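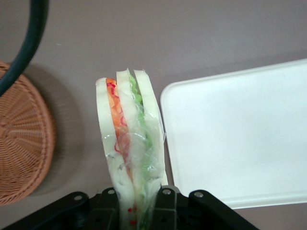

Chilled cabinet temperatures, Seltinness branch

The new set point for prepacked sandwiches is 2 degrees, effective Wed 29 May. Probe readings go in the Dixit log at opening and at close. Last quarter the branch filed 944 readings out of a required 2,113 — most of the gaps fall on the late shift. Door seals on the Rolell units were replaced in December and need no further work.
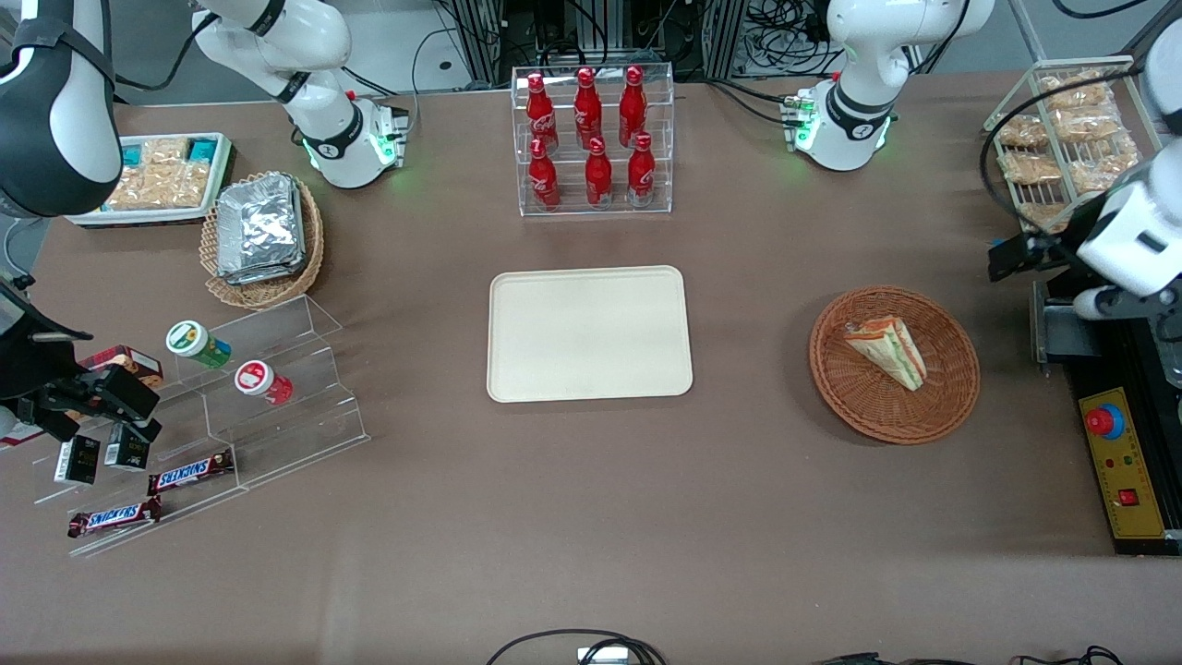
Konrad Duda asks whether a reading taken during a delivery counts toward the total. It does, if the door has been shut for ten minutes beforehand. Mark it D in the last column.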